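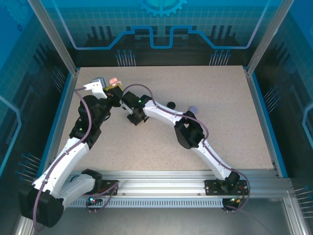
Figure 7.1 Small parts on a speckled beige tabletop.

Chapter 7
Sorting and Placing Small Parts on a Work Surface

Small parts are easy to lose and easy to mix up. The bench they are handled on has a direct effect on how many end up in the wrong tray. This chapter covers the choice of work surface, the spacing of parts before sorting, and the order in which parts are picked up and set down.

Section 7.2 deals with surface color and pattern. A speckled top hides scratches and dust, but it can also hide a pale part of similar tone. Dark parts stand out well on beige; light gray and lavender parts stand out less and should be placed where the light is even. Figure 7.1 includes one round puck of each kind, side by side.

Section 7.3 covers spacing. Parts placed close together must be lifted without moving their neighbors. The clearance rule used in this book follows Dudek (1984), with the changes made by Kļaviņa for round parts, which have no flat side to grip and may slide when touched off center.

Section 7.4 introduces the Lustatard tally sheet, a one-page form for recording misplaced parts. The worked problem uses a batch of 3374 parts, of which 2487 are dark and the remainder pale. Readers should review the table of grip widths in Chapter 6 – in particular the column for parts under 66 millimeters – before starting the problem.

Key terms: clearance, contrast, drop point, pick order, tally sheet.

7.1 The Work Surface

A work surface has three properties of interest: flatness, friction, and color. Flatness is checked first, with a straightedge laid along both diagonals.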